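Altier cordless precision screwdriver: do you need one to open a computer?

I was not well disposed towards this thing before it arrived. The box says "professional results for every home", and in my experience a box that says that contains a small motor, a weak battery and a great many bits you will never touch. Having used it through most of September on whatever needed opening, I can report that the motor is small, the battery is fair and I have used three of the bits.

Altier sells it as a kit: the driver, a charging lead, a magnetic tray, a plastic pry tool and 16 bits in a sliding case. The driver is about as long as a marker pen and rather fatter. The maker calls it "featherlight". The whole kit in its case came to 387 grams on my kitchen scales, so make of that what you like. It feels fine in the hand. It doesn't feel like a feather.

There are two speeds, slow and slower. I don't mind that, as small screws don't want much force and fast drivers chew them up. What I do mind is that you change speed by pressing the forward button twice, and if your thumb slips you get reverse. I undid a screw I had just done up more times than I'd like to admit.

Most people looking at a tool like this have an old desktop in mind. It might want more memory, a bigger drive or just the dust taking out, and somewhere along the way they've read that they need a proper toolkit. I'm not convinced they do. Office towers were built to be serviced by people in a hurry, and once the side is off, a lot of what you want to reach comes out on a catch or a rail.
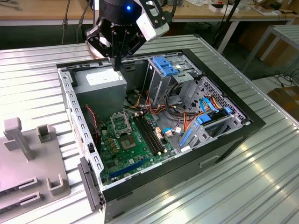
Blue latches on the drive cage, with the power supply over to the left.

Where you do need a screwdriver, it is nearly always a plain cross-head, size two, and nearly always on something you could manage by hand in a few seconds. The Altier has that bit. It is a bit too short for the job. The collar of the driver is wide, so when a screw sits close to a wall or in the corner of a case, the collar meets the metal before the bit meets the screw. There is no extension in the kit. An extension costs pennies to make and would have been worth more to me than half of what is in the sliding case.

Then there is torque. Case screws on older machines can be stubborn, particularly if the last person to put them in was cross about something. The motor gave up on the first one I tried, with a little whirr and a blink of the light. You can lock the driver and turn it by hand, and that does work, but at that point you are holding a fat screwdriver with a battery in it. My old Ahn hand driver, bought so long ago that the name has nearly worn off, undid the same screw without any fuss.

To be fair, going the other way it is pleasant. Running a screw back in on the slow speed is quick, the clutch stops in good time and I never felt I was about to strip a thread. The light is good too, a ring around the collar that throws hardly any shadow. I'd buy the light on its own.
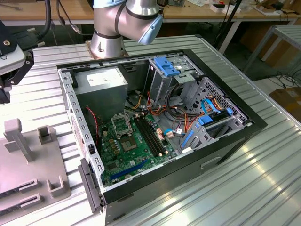 Sidra Khattak wrote in after my first notes on this went up to say that I was judging it on the wrong work. She opens laptops, mainly, where there can be a dozen tiny screws along the bottom panel and the wrist does start to ache, and she says a driver like this pays for itself in a fortnight. She also thinks the bit collar complaint is fussy, and that anybody sensible would use a long hand driver for a tower anyway.

I'll give her the laptops. I tried it on two after she wrote and it was much happier, and so was I. But the listing doesn't say "for laptops". It says computers, phones, spectacles, toys, drones and "all household repairs", and it has a photograph of a man fitting a door handle. Nobody should fit a door handle with this.

As for the battery, Altier claims over 700 screws from a charge. I have no intention of testing that and I doubt they have either. It lasted me several evenings between charges, and the lead is a normal USB-C one. You can't use it while it charges. The battery is sealed in, with no word in the leaflet about replacing it, so one day the whole lot goes to the tip. That bothers me more in a repair tool than it would in most things.

The bits are a mixed bag. The small cross-heads are decent and still sharp. The flat ones are soft, and I bent a corner on the narrowest. The hex bits are a slightly loose fit, and they're the ones I'd be most careful with, as a hex socket in hard metal will round off a poor bit long before it gives way itself. If you have much with hex screws in it, buy a proper set of keys.

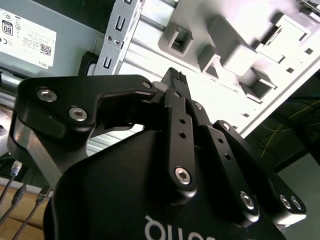
The cheaper Viltora kit, for comparison, has no motor at all. You get a long handle, a short handle, an extension and a smaller choice of bits in better steel. I have lent mine out and always wanted it back. Vonix does a powered one with a slimmer nose that might get round my complaint about corners, but I've only held it in a shop, so I won't recommend it.

So who is the Altier for? Anyone who takes laptops or small gadgets apart often, and who already owns decent hand tools for the first and last turn of each screw. If you have one old tower to open and you'll be done by teatime, borrow a cross-head screwdriver from next door.

Good: light ring, gentle clutch, ordinary charging lead.
Bad: stubby bits, wide collar, sealed battery, silly speed button.
Would I buy it again? At half the price, with an extension in the box.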